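Learning Systems for Manipulation, Handout 6
Collecting grasp examples
28 Nov 2019

Read before the lab session. The lecture slides cover the same ground with more arrows.

1. What counts as an example

For this course one example is one attempt: what the sensors recorded before the arm moved, the motion that was commanded, and a label saying whether an object left the bin. A miss is an example. So is a grasp of two objects at once, which gets its own label (see section 4). An attempt where somebody hit the stop button is kept on disk but marked void, and you should resist the urge to decide afterward that it would have worked.

Last year's groups threw away their misses out of what I can only assume was politeness. Their models went on to predict success for everything, including the wall of the bin.

2. The October set

Most of the homework uses the set we call Grarum, collected in October. It has 3,460 attempts, of which 363 are void. Please don't train on the void ones. The loader will let you, without a murmur.

Attempts are grouped into sessions by object set. When you split the data, split by session. If you shuffle single attempts between train and test, the same hairbrush turns up on both sides and your accuracy will look wonderful until you meet a different hairbrush.

3. Choosing and placing objects

Pick things that disagree with each other. A bin of identical cubes teaches the system about cubes. We want long and short, smooth and bristly, and at least one item that will annoy a depth camera. Clear and shiny objects are good for this. They come back as holes or as a smear at the wrong height, and the model has to see that happen in training or it will be surprised by it later, as will you.

Placement matters as much as choice. Left alone, people set objects down in the middle of the bin, upright, politely spaced. Tip them in from the tray instead. Things will end up against walls and in corners, where the gripper has less room to open, and those are the attempts the set is always short of.

Change the objects every 15 attempts. The pull toward "one more with these, it's going so well" is strong and should be treated as a warning sign. 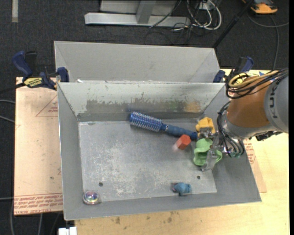
Fig. 1. Gripper among the objects at the right side of the front bin; clear ball in the opposite corner.

Look at the floor of that bin before you write any background subtraction. Scratches, worn patches and small round holes all have edges, and a network that likes edges will happily propose grasping them. Group Huno's first model from October had a firm preference for bare metal.

4. Labels

0 nothing lifted
1 one object lifted and held
2 more than one object lifted
V void

An object that is lifted and then dropped before the arm reaches the release point is a 0. There is an argument about this every year. It is still a 0.

Write the label when the attempt ends. The Cellumen script proposes one from the gripper width, and it is right often enough to make you stop checking, which is when thin objects start going in as misses.

5. Exploration

If the arm only tries what the current model already likes, you collect a large pile of evidence that the model likes it. In the lab, 15 percent of attempts are drawn at random within the reachable part of the bin. These will look stupid. Leave them running.

6. For the lab

Bring the completed session sheet. Check the clamps before you start, and check them again when you change objects, as a bin that creeps by a finger's width spoils the calibration for every attempt after it. Note any shift in the log along with the attempt number.

Homework 6: train the Shen baseline twice, once with the misses removed and once with them in. Plot both calibration curves on the same axes. One paragraph on the difference is enough, and please label the axes this time.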